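Workshop notebook, December
Adhesive shelf test, second batch 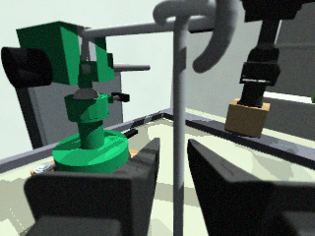
View, green column and collar on the left, hooked pole in the middle.

Started the second batch at 9:40. Same substrate as before, beech offcuts planed on the small machine, wiped with a dry rag only. Sidra Malik cut the strips last night and left them under the bench with a weight on top. A few had cupped anyway and I put those aside for clamping practice.

Two glues this time: the Hernusent hide glue and the Clular white. The Hernusent pot has been open since summer and smells stronger than I remember. I strained it through a bit of old stocking and got a spoonful of skin out. Viscosity seemed fine after that, runs off the brush in a string and not in lumps. Pot held at 140 F, checked with the dial thermometer, which reads a little high.

Glued 23 joints, all simple laps, 5 of them with the faces scuffed first on worn paper. Marked the scuffed ones with a pencil line on the end grain. Please don't sand the ends off before they are broken, this happened with the first batch and we lost the key.

Clamping went slower than planned. The hide glue was starting to gel before I had the second clamp on, so the later joints may be starved. I wrote an L on those. Next time warm the strips on the radiator first, or do it with two people. Mehwish Warraich offered to do the brushing if I do the clamps.

11:15 — moved everything to the rack by the inside wall. The window side is too cold in the mornings and I don't want that as one more variable.

Clular squeeze-out was heavy on the first few joints and I cut back. Scraped it with a chisel while it was rubbery, much easier than paring it off hard. Left the hide glue squeeze-out alone, it will chip.

From the first batch, for comparison: the best joint let go at 106 lb on the spring scale and took a long splinter of beech with it, so that one is wood failure and says little about the glue. Two let go cleanly along the line. Both were from the end of the session, same gelling trouble I suspect.

Still to do:
Break the white glue joints after a full day, hide glue after two.
Ask Mehwish if the spring scale has been checked against anything.
Order more beech from Yu, planks and not the mixed offcuts.
New lid for the glue pot — the Hatau one doesn't seat and the water boils off.
Photograph the break faces before they go in the bin.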